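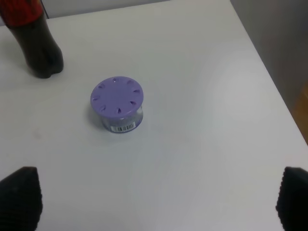

Search posts Go

February 4, 2019

1/ Right. Outside the Weltetti assembly, doors still shut, was meant to sit at half past. Thread on the market motion as it happens. Apologies in advance for typos, thumbs are cold

2/ For anyone new – motion asks the assembly to hand the running of Trosetti market to a firm called Clatance. Rents, cleaning, gates, the lot. Long lease. Traders found out in January from a notice stuck on the toilet block.

3/ Member moving it is Erick Kirui, Wanyama ward. Market is not in Wanyama ward. The market ward seat has been empty since the last member resigned and the by-election keeps getting put back.

4/ So the people who trade there have no vote in the room today. Keep that in mind for everything below

5/ Doors open. Public gallery half full and filling. Lots of traders, some still in aprons. Clerk reading out the rules about phones. Allowed on silent, no filming.

6/ Prayer, minutes, apologies. Minutes took ages, there's a row over whether last month's show the lease length or not. They don't. Speaker says correct it in writing.
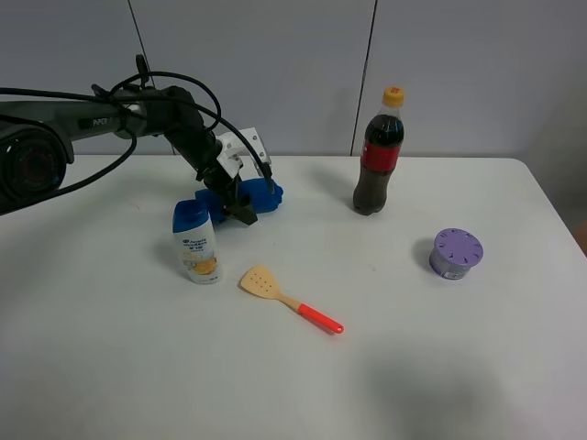 7/ and the reason it matters is that the lease length was never read out last month. Members voted to "note the proposal" without a figure in it. Now some of them say noting it means they agreed it in principle. Speaker hasn't ruled

8/ Petition being presented. 1289 signatures, in two box files. Carried down to the table by a trader who sells school shoes and then asked very politely where she should stand.

9/ Speaker: petition is received but can't be debated, because the motion is already on the order paper. Groans from the gallery. Told to be quiet.

10/ Kirui up. Says market drains haven't been cleared properly in years (true), says takings don't cover repairs (want to see the accounts), says Clatance will put in new roofing. When? "In the early part of the lease." How early? Moves on

11/ He's a decent speaker tbh. Slow, clear, no shouting. Lots of nodding from the benches behind him.

12/ Point of order from the other side – has Kirui declared any meeting with the company? He says he met them as part of a delegation and its in the register. Clerk sent to fetch the register.

13/ Register not in the cabinet. Clerk sent to look again

14/ Five minute break that is obviously not going to be five minutes. Somebody in the gallery handing round boiled sweets. Took one.

6 comments 2 shares

15/ Back. Register found, it was in the typing room. Delegation is listed, Kirui's name is on it, and so are some members now speaking against. That took the air out of that one.

16/ Still no word on who paid for the lunch. Column is blank. Will ask.

17/ Opposition's main point now and it's the stronger one imo. Stall rents. The draft lets the operator review rents every year with no cap. Over 400 stalls, most of them one person and a table. No cap means no cap

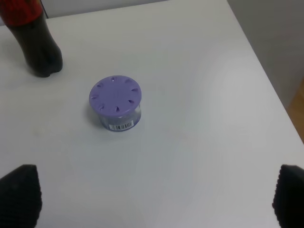 18/ Kirui says a cap would "frighten off" the company. Loud laughing upstairs. Speaker bangs the desk, warns gallery will be cleared

19/ Amendment handed in, on a bit of lined paper by the look of it. Put the whole thing off until the by-election is done and the ward has a member. Seconded. Copies being made, copier is slow, everyone waits.

20/ Someone asked in replies why the committee didn't sort this out first. Because the committee hasn't got a chair. Both sides want it, neither will take deputy. It last met before Christmas, adjourned straight off.

21/ So motions that should get picked over line by line in a side room are landing on the floor raw. The market one is just the first big one. There's water charges behind it and the bus park after that

22/ Debate on the amendment. Government side say it's a delaying tactic. Well yes, it's an amendment to delay. Opposition saying the traders deserve a member in the room. Same four sentences from each side really, going round
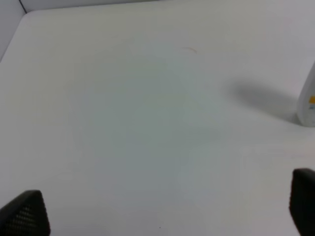 23/ and round. One useful bit – back bencher on the government side, quiet normally, stands up and says he can't tell his own voters he gave away a market in somebody else's ward without asking. Sits down. Dead silence on his benches.

24/ Kirui gone over to talk to him. Long chat, heads down. Then out to the corridor together.

25/ Speaker calls the vote on the amendment. Show of hands first. Too close, he won't call it. Roll call then. Names being read, shush

26/ Amendment CARRIED. By 2. The backbencher voted for it, and one of his neighbours just didn't answer to her name at all.

27/ Gallery on its feet, clapping, Speaker has given up on the desk. The school shoes lady is crying a bit.

28/ To be clear what this does and doesnt do. Motion isn't dead. It comes back once the ward has a member. No date for the by-election. Clatance can sit and wait, and I expect they will.

29/ Caught Kirui on the steps. He says he respects the result and will bring it back "word for word". Asked about a rent cap, he said that's for the company. Asked who paid for lunch, he said he'd had a sandwich.

30/ Asked the Speaker's office whether noting the proposal last month counts for anything now. They'll write to me. Will post it if they do

31/ Correction to 14, the break was nearer half an hour. Also I put "typing room", it's called the records office now apparently, thanks to whoever messaged.

32/ Going for the bus. Water charges on the next order paper, same room, and still no committee chair unless they settle it this week. Replies open, be nice to each other pls

Show more replies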